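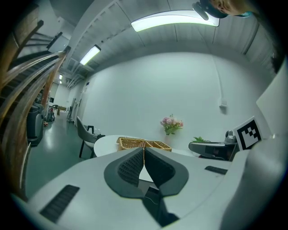
White tabletop, Fetura test room.

Call for participants: household label legibility study

Kokeck is recruiting adults to take part in a study of how people read and interpret printed labels on cleaning products, paint and garden chemicals. The work is funded under the Burnolar packaging program and will be carried out at the Fetura building in Morris.

Purpose
The study compares type size, line spacing and colour contrast on safety labels. Findings will be used to revise our layout guide for small containers. No product is opened or handled during a session. All labels are printed on flat card.

Who can take part
Participants must be 18 or older and able to read English at an everyday level. Glasses and contact lenses are permitted and should be brought if normally worn for reading. People with mild colour vision deficiency are encouraged to apply. Anyone who has worked in label design or regulatory labelling in the past eight years is not eligible.

We need 231 participants in total, of whom 37 will be asked to return for a second session in May.

What is involved
One session of about 90 minutes, including a break. You will complete a short near-vision check, read a set of labels under two levels of lighting, and answer spoken questions on dosage, storage and first aid. Answers are recorded as audio and transcribed. A written questionnaire on shopping and storage habits follows the reading task.

Second-session participants repeat the reading task with a different label set. The vision check is not repeated.

Payment
Participants receive a gift card at the end of each session. Parking at the Fetura building is free; enter from the rear laneway. Public transit fares are reimbursed on presentation of a receipt.

Privacy
Recordings are stored under a participant number. Names and contact details are held separately and destroyed when the final report is issued. You may withdraw at any time before transcription without giving a reason, and payment is not affected.

How to apply
Send your name, age, a daytime phone number and preferred session time (morning or afternoon) to the study coordinator, Nobuhle Hendricks, using the contact form on the Kokeck website. Quote "label study" in the subject line. Applications close 6/1/23.

Applicants will be contacted by phone. Large-print copies of the consent form are available on request.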